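4.3 Recording a demonstration by remote control

This section covers task recording with the Skollstead handset. For guiding the arm by hand, see 4.4. Complete the joint check in 4.1 before the first recording of each shift.

1. Set the arm to Follow mode. The joint light must be steady before you take hold of the handset.
2. Set the speed limit to 3. Do not raise it during a recording.
3. Lay out the work items and save a reference view with the overhead camera.
4. Move the gripper to the start point and open it fully.
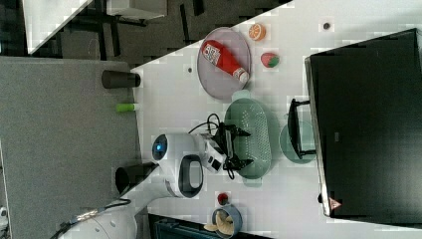

Start points should be chosen so that the gripper can close on the first item without a large wrist turn. With the two fingers over one side of the colander, as in the kitchen layout, a short downward move brings them to the rim. Check that the cable loops at the wrist have free travel in both directions. If a loop tightens, back off and choose another start point.

5. Press Record and wait 800 ms for the tone.
6. Carry out the task in one continuous movement where possible. Pauses are stored as part of the task.
7. Open the gripper, withdraw the arm and press Stop.

CAUTION: Keep hands off the table while Follow mode is active. The arm copies every handset movement, including accidental ones.

8. Withdraw the arm until the overhead camera has a clear view of the items, then save the end view.
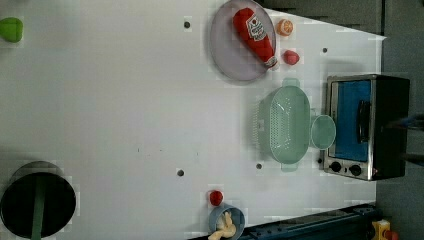
9. Compare the end view with the reference view from step 3. Items not used in the task should not have moved. If one has, mark the recording "Disturbed".
10. Reset the items and repeat. Erraji software needs at least 52 accepted recordings per task before training can be started.

Note: Vary the position of the target item slightly between recordings. Do not vary the task itself.

Note: Recordings made with handset firmware 6 cannot be joined to older sets.

Section revised August 2, 2023. Technical contact: Ashraf Ghoneim, Flivstead.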